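I've been meaning to write this up for weeks, so get a cup of tea, this is going to be a long one. It's about my grandfather's letters, and how I've finally started reading them after letting them sit in a closet for most of my adult life.

Some background first. My grandfather was Eugeniusz Pawłowska, and he wrote letters the way other people brush their teeth, every night before bed, whether he had any news or not. He came over as a young man and worked at the Adamczyk bakery in Vorkstead until his knees gave out, and the whole time he was writing home to his sister.

She kept all of them! When she died they came back across the ocean in two shoeboxes, tied up with kitchen string, and my mother put them on a shelf and said we'd get to them. Well, we got to them this April. There are 155 letters, and I have read 51 so far.

My Polish is kitchen Polish. I can ask for more soup and I can tell a child to put on a hat, and after that I'm in trouble. So I go very slowly, with a dictionary on one side and my mother on the phone on the other, and on a good evening we get through one letter and a half.

His handwriting is lovely for the first page and then he gets tired and it all starts leaning over, like people on a bus. My mother can read the leaning parts better than I can. She says it's the same as his grocery lists.

What surprised me is how little of it is big news. I had expected the crossing, the first winter, all that. He gives the crossing four lines (bad fish, nice man from Gdynia) and then spends two whole pages on a neighbor's plum tree that hung over the fence, and whether the plums on his side were his.

He decided they were, by the way. Then he felt bad and took the neighbor a cake. Then the neighbor gave him a whole basket of plums, and he complained to his sister that now he had to bake another cake.

A few people asked how I'm keeping track, so for anyone with a shoebox of their own: I put each letter in a clear sleeve and write the number in pencil on a slip of paper, never on the letter itself. Pencil on the slip too, in case you get the order wrong. I have gotten the order wrong twice.

He hardly ever put the year, that's the trouble. He'd write the month and maybe "evening" and leave it at that. So I date them by what he's complaining about. If the bakery oven is still broken it's an early one. If he's talking about the new oven as though it were a racehorse, it's later.

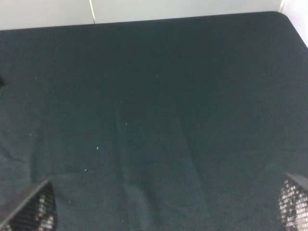 My favorite so far is number 32 – no, let me look – number 38, where he tries to explain peanut butter to her. He tells her it is a paste, that children eat it on purpose, and that he has tried it three times out of politeness. By the end of the page he's asking whether she'd like him to mail some.

I don't know yet if he ever did. My mother thinks there was a jar in her aunt's pantry that the family was scared of, but she might be mixing it up with the shoe polish. I'm hoping one of the later letters settles it.

Next up is a thick one with a pressed leaf in it, and my mother has made me promise not to start without her. She'll call after supper. If any of you read old Polish handwriting and know what a baker would mean by a word that looks like "zakwasik," please write to me, I'd love to hear from you. We think it's a pet name for his sourdough starter, and he asks after its health in nearly every letter.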